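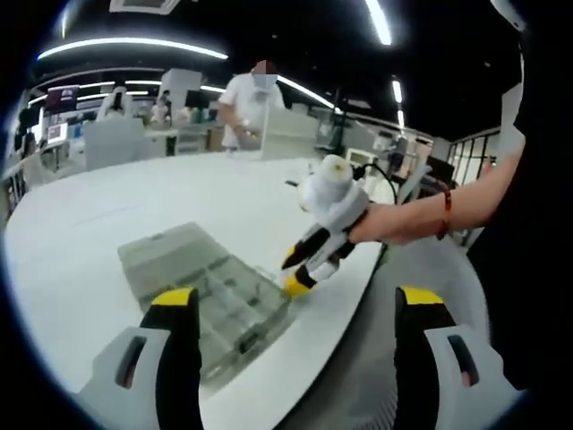 Keeping buttons and screws in order

Small things get lost when they live in one big jar. I sort mine one time a year, in April, and it takes me 60 minutes if the radio is on. Last time I had 146 buttons and far too many screws from old shelves. 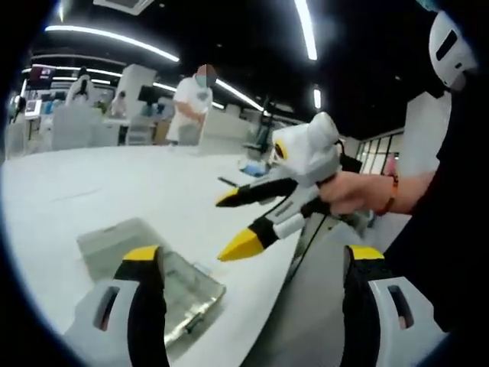
Screws should be sorted by length first and by head second. Put a magnet in a paper bag, pass it over the pile, and the steel ones come up clean. For storing them I like a shallow box with a lid you can see through, and a latch on the edge - you find the size you need before you open anything. Do not fill it up to the lid.

Buttons are easier. Thread the matching ones on a piece of yarn and tie it. My neighbor Golshifteh Ghaffari keeps one spare from every coat in an envelope, with the name of the coat written on it.
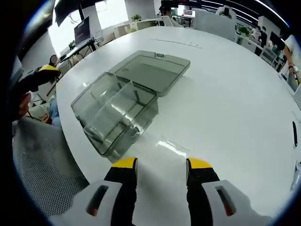

Clear storage box, opened flat.

Wash an old box with warm water and a little dish soap, never with hot water. Dry it overnight with the lid open. Rust spots on screws come off in vinegar - leave them up to 6 hours, then rinse and wipe with oil.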